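Home | Modules | Timetable | Handouts | Contact
October — Evelien Claeys

Skerodness Shared Workshop
Evening course: Building a Hand-Held Gripper
Handout 3: Fingers, markers and first recordings

1. Purpose of this session

By the end of the session each participant should have a working pair of fingers on the hand-held tool and a first set of recordings made at the table. Participants who have not finished the trigger linkage from Handout 2 should complete it before going further. The workshop opens at 6 pm.

2. Fitting the fingers

The fingers are printed in black and carry a ridged orange pad on the inner side. Press each pad into its seat before fastening the screws, and tighten the screws by hand only. A pad that sits proud at one end will twist small objects as the fingers close. The Musunero print profile is set for 90 per cent infill at the root of the finger; please do not alter it on the shared machine.

One square marker is fixed to the face of each finger. The software works out the opening of the gripper from the distance between the two markers, and both must therefore be flat, clean and fully in view of the camera throughout the travel.

3. Choice of objects

Household items are preferred for the first recordings. A cup holding a toothbrush and a tube of toothpaste is a suitable starting point, as the contents shift when the cup is moved carelessly and the fault is easy to see on playback.

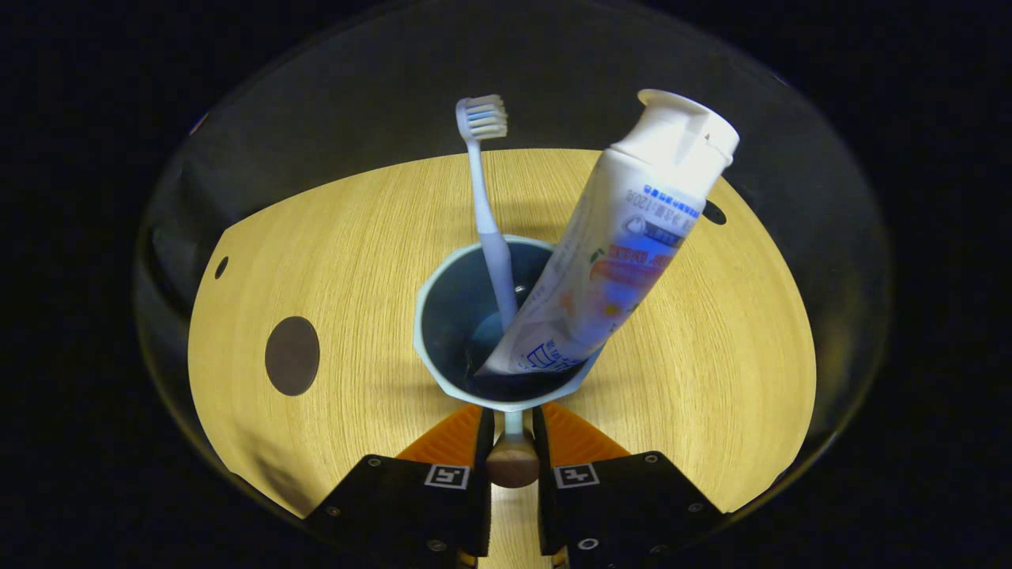 Approach the object slowly and keep the wrist level. The fingers should arrive on either side of the part to be held, with an equal gap left and right, before the trigger is drawn. Participants tend to close early — this pushes the object away and spoils the recording.

4. Recording

Each participant makes 9 recordings per object. Save them under your own folder on the Fallinico drive and note any that were interrupted. Recordings shorter than 200 images are rejected by the import script and must be repeated.

5. Before the next session

Read section 4 of the Van Beek notes on calibration. Spare pads may be collected from the workshop on Tuesday.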